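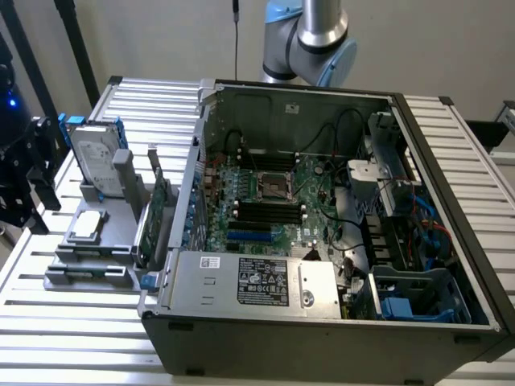
Tower on its side, panel off. Hard drive and processor are in the gray fixture to the left.

Unit 4: Inside the Tower
Wernthorpe Evening Workshops, Hardware Basics
Handout by Mercy Langat

Bring this sheet with you, plus a pencil. We're going to spend the whole session inside one desktop computer, and I promise it's more fun than it sounds on paper! Ans Kramer's group did the same unit in May and went well past closing time arguing over cable routing.

Before you touch anything

Shut the machine down, pull the power cord out of the wall, and press the power button once more with the cord out. Then lay the tower on its side and take off the side panel. Clip your wrist strap to bare metal on the case (paint won't do). Rings and bracelets go in your pocket.

The power supply stays closed. Always. We can unbolt it and lift it out whole, but its metal box is never opened in this class.

Finding your way around

I like to start with the big landmarks and work down to the small stuff. The motherboard is the large green board in the middle, and everything else plugs into it somehow. On our tower the processor socket is up toward the top of the board, with a metal frame and a lever. Straight below it you'll find the black memory slots, and below those the blue expansion slots with some smaller black ones near them.

Now look along the left edge of the board, where the connectors line up against the chassis wall. Those are the ones you normally see only from the back of the machine, and it's lovely to finally meet them from the other side.

The power supply is the silver box at the bottom of the open case. Read the black label on yours and copy down anything you can make out about volts and amps. We'll use those numbers in Unit 5.

Over on the right is the drive cage. Look for blue latches and blue plastic parts here. On many office machines a bright color marks a piece you're meant to press, slide or squeeze with your fingers, so try those before you go hunting for a screwdriver.

The processor

The processor is a small thing with a metal lid, called the heat spreader. Hold it by the edges only. When it's out, it rests lid up in the flat pocket of the fixture. Don't set it down on the bare bench, and don't put it in your shirt pocket (yes, it has been tried).

To put it back, raise the lever, open the frame and find the little corner mark on the processor. Match it to the mark on the socket and lower the processor straight down. No pushing! If it doesn't sit flat, lift it out and check the corner again. Ask me before you close the lever the first time.

The hard drive

Ours is a 3.5-inch drive and it sits in a blue bracket. Keep the drive in its bracket while you carry it, and stand it in the rear slot of the fixture when you need your hands free. It needs two cables: a thin, flat one for data (SATA) and a wider plug for power. Both plugs have an L-shaped key, so they go in only one way around.

Memory

My favorite part, and the upgrade you're most likely to do at home. A memory module is a narrow circuit board with gold contacts along one long edge and black chips on its face. There's a notch in the contact edge, a little off center, and a matching ridge in the slot.

1. Open the clip or clips at the ends of the slot.

2. Hold the module by its ends, with the gold contacts facing the board, and line it up above the slots. Keep it level and check the notch before you go any lower. 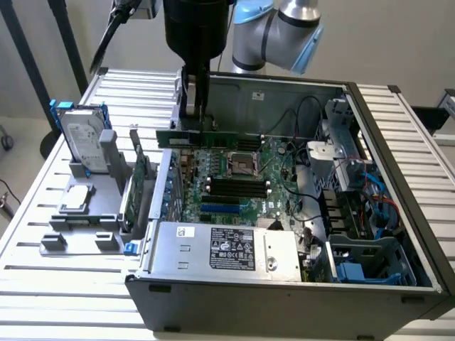
3. Set the module into the slot and press evenly on both ends. It takes more force than beginners expect. Listen for the click, then look at the clips to see that they have closed over the notches at the ends.

4. Tug very gently upward. A seated module stays put.

With four slots to choose from, check the board's manual for which to fill first. Pairs usually go in matching slots, and the pattern isn't the same on every board.

Words to know

Chassis: the metal body of the computer.
DIMM: the usual desktop memory module. The slots are named after it.
PCIe: the kind of expansion slot used for graphics and network cards.
Heatsink: a finned piece of metal that carries heat away from a chip.

For next time

Sketch the inside of the tower from memory, half a page, no peeking. Label at least 7 parts. Neatness doesn't count, but where things sit does. Then compare it with the first photo and fix your sketch in a second color. Bring both versions, mistakes and all, and we'll start Unit 5 by trading them across the table.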